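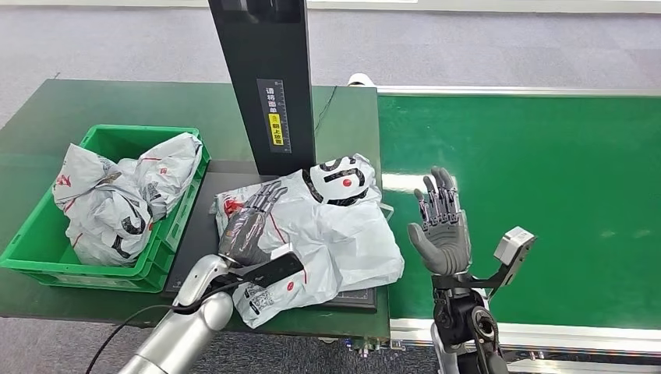
7 min read

Skanard Post Station: Long-Term Review

Jhosep Arboleda
Nov 28, 2019

The Skanard is a fixed scanning post for parcel benches. It consists of a tall black upright, a flat platform plate at its foot, a reader head at the top and one cable. You put a parcel on the plate with the waybill facing up, the head reads the code, and the parcel moves on. I have had one on a returns and outbound bench since October, set between a green slotted crate of incoming bags and a green belt. The bench handles almost nothing except white plastic mailers, and mailers are the reason I am reviewing the post at all. A rigid carton will scan on anything. Soft bags are where fixed readers differ.

The unit was bought at list price from a reseller. Firmware was whatever shipped on it, and I did not update during the test.

What is in the carton

Upright in two sections, platform plate, reader head, label panel already fitted to the front face, power supply, data cable, a bag of M6 screws and a hex key. The manual is a folded sheet. The panel text on our version is in Chinese and tells the operator to place the waybill face up. A small yellow warning sticker is on the same face, and a white graduated marking runs down the right side of the label. I would have liked a second panel in English in the box. The reseller offered one as a separate part, and I did not order it.

Assembly

Two people, under an hour. The lower section bolts through the table from underneath, so you need access below and a surface you are willing to drill. There is a clamp foot in the accessory list, which I have not tried. The upper section slides over the lower and locks with two screws. Ours had a slight lean after the first assembly. Loosening both screws, squaring it against a level and tightening them alternately took the lean out.

Cable exit is high on the post, on the right-hand side as the operator faces it. This puts the cable above the parcels, which is correct. It also leaves a run hanging diagonally unless you dress it yourself. The supplied cable is longer than it needs to be and there is no channel or clip on the upright. The Apaza post I used before this one had a molded channel down the rear, and it was a better arrangement. Adhesive clips will do the job. I consider their absence a fault at this price.

The platform plate

Dark gray, flat, low. Bags slide onto it from the left without catching, and the front edge is eased enough that film does not snag. The color gives good contrast against white film, so it is easy to see at a glance whether a bag is lying square or has a corner folded under.

The plate has no raised edges. With cartons I would call this neutral. With mailers it is an advantage, as a half-full bag can overhang on one side and still present its label flat. The disadvantage is that nothing stops a slick bag from carrying on across the plate when it is pushed too hard. A thin strip of grip tape along the far edge helped.

The plate does not weigh. Buyers confuse this unit with the scale version, which has a similar shape and a different part number. Check the number before you order.

Reading performance

I logged 3,000 passes on the post. One pass is one bag placed once. Bags were taken from the crate in whatever order they came up, and I did not sort by size or printing. First-pass reads, meaning a decode without touching the bag again, came to 2,352. The remaining 648 needed the bag to be smoothed, turned or moved toward the middle.

That is a first-pass rate of 78.4 percent. It is a modest number, and on cartons I would reject it. Mailers are a harder case, and the failures were consistent enough to be useful:

Creases through the code. The largest group by a wide margin. Film folds under its own slack when the contents sit at one end, and the crease goes wherever it likes. Pressing the bag flat with a spread hand beside the label clears nearly all of these.

Glare. Second. Glossy film under overhead tubes throws a bright band across the label. Rotating the bag a quarter turn is usually enough. Tilting the head a few degrees off vertical reduced this group, and I wish the factory setting had been tilted to begin with.

Label at the corner. The reader covers the center of the plate well and the corners poorly. A waybill stuck low on the left of a large bag will be marginal if the bag itself is centered. The operator has to learn to center the label and ignore the bag.

Competing print. Some of the mailers carry heavy black stripes in the logo. A band of stripes looks enough like a linear code that the head spends time on it before moving to the real one. It never returned a false value in my log. It did take longer. There is a setting to restrict symbologies and turning off everything unused improved it.

Handheld against fixed

I also ran 200 bags with the post alone and 200 with a Cullix handheld in support, used only when the post had not responded within a couple of seconds. The second method was faster over the batch and a good deal less annoying. The fixed head takes the easy bags with no trigger pull, and the handheld takes the creased ones at an angle the post cannot reach. With the post alone, a difficult bag gets shuffled around the plate several times before it reads.

If your bench is all mailers, budget for both. If you can only have one, I would still take the post, on the grounds that an operator keeps both hands on the parcel for most of the work.

Both devices can send to the same host. Set a duplicate window in the software first, or the post will pick up a label again while the handheld is being used on it and you will get two records for one bag. The default window is zero. I set two seconds.

Bench layout

The post wants clear space on both sides. Crate on the left, plate in the middle, belt on the right is the layout I would recommend to right-handed operators, and it keeps the travel of each bag in one direction. Leave a forearm's width between crate and plate. A crate heaped over its rim will drape bags over the edge, and if it stands too close those bags creep onto the plate and into the read area. I had several stray reads of this kind in the first week and none after moving the crate.

A slotted crate is preferable to a solid bin. You can see how much is left in it from the side, and air gets out when you press the bags down.

Keep the belt lower than the plate or level with it. Lifting a mailer up onto a belt wastes a motion and tends to refold the bag, which matters if there is a second reader downstream.

Noise, light, heat

The beep has three levels. The lowest is adequate. The head stays barely warm after a full shift. Its illumination is white and steady, and I had no complaints about flicker.

Durability so far

Too early for much. The label panel wipes clean. The plate shows fine scratches near the front edge, all cosmetic. The lock screws on the upright needed a quarter turn after the second week and have held since. I would add them to a monthly check.

Against the Ramell

The Ramell bench post is the obvious alternative. I had one on loan for a short period, too short for a proper log. It reads the corners of its plate better and has a proper cable path. Its plate has a raised lip on three sides, and mailers ride up on it constantly. For cartons I would choose the Ramell. For bags, the Skanard.

Summary of marks

Build: 4 out of 5
Assembly: 3 out of 5
Reading, soft bags: 3 out of 5, or 4 with a handheld in support
Reading, cartons: not tested
Cable management: 1 out of 5
Documentation: 2 out of 5

Settings used

Symbologies: Code 128 and QR only
Duplicate window: 2 seconds
Head tilt: 6 degrees toward the operator
Beep: low
Illumination: full

I will repeat the log with the head at 10 degrees when the current batch of bags is finished, and add the figures below the marks.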